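Bullberg Kitchen Table > Baking > Pies and Pastry

Chess pie vs. buttermilk pie: are they really two different pies?

crustyjune
30/10/2023
OK, I need to hear from everybody on this! I made a chess pie for the Gritham church supper and a very nice man told me it was the best buttermilk pie he'd had in years. I said thank you and then stood there wondering if he was right. Mine has cornmeal, a splash of vinegar, and four eggs, and yes, there was a little buttermilk in it because I was out of whole milk. Did I cross a line?

oldstove70
You crossed it. Cornmeal makes it chess. Buttermilk makes it buttermilk. If you put both in, you have a very good pie with no name.

crustyjune
A pie with no name, I love it! But my grandmother's card says "chess" right at the top and lists half a cup of buttermilk, so now I'm doubting her too.

plurel_pam
Don't you dare doubt her! Half the old cards in my box do the same thing. I have one from my aunt in Plurel that says chess, calls for buttermilk AND lemon, and has no cornmeal at all. Bake it at 350 until the middle wobbles like gelatin and quit worrying about the label. (Mine takes nearly 70 minutes in a deep dish, but my oven is a slowpoke.)

oldstove70
Lemon and no cornmeal is a lemon buttermilk pie. I'll go down with this ship.

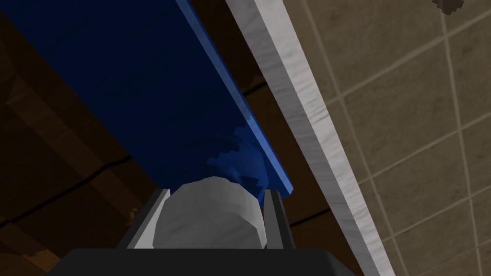 Lilian Kashindye says the crackly top is what settles it for her: if the sugar rises and makes that thin crust you can tap with a fork, she calls it chess, whatever liquid went in. She has made 40 of them for bake sales and only ever had one come out smooth.

crustyjune
Oh, I like the tap test! Mine crackled all the way across, so I'm counting that as a win for Grandma.

oldstove70
Half my buttermilk pies crackle too. It's the sugar. Doesn't prove a thing.

lukumay_bakes
Can I throw in vinegar pie while we're fighting? My mom made it every February when the apples were gone. No buttermilk, no cornmeal, and it tastes like lemon even though there's no lemon in it.

plurel_pam
Yes please, recipe! Is it cider vinegar or white?

lukumay_bakes
Cider, two tablespoons. I'll type up the card tonight.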